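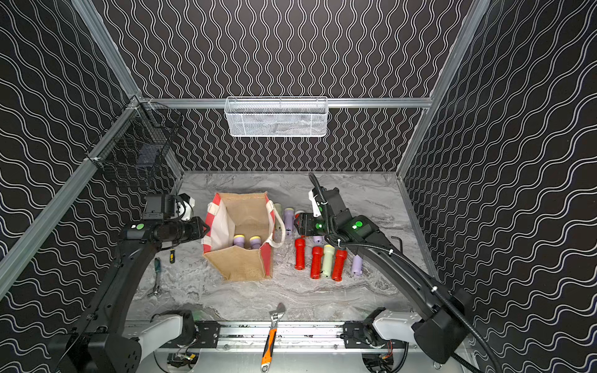
White mesh basket on the crossbeam, wavy lines on the wall behind.

I moved the blog's image archive to a new disk in January. The old one held 700 files, and 48 of them failed the checksum pass. Most were thumbnails, which the build script regenerates anyway. Three were originals, restored from the copy Intan Wuisan keeps.

The script now writes a hash list after every upload and compares it at night – reads only, no repairs. A full pass takes 300 seconds. I tried running it in parallel, but the disk is the bottleneck and the time went up. Next job is the file names, which still have spaces in them.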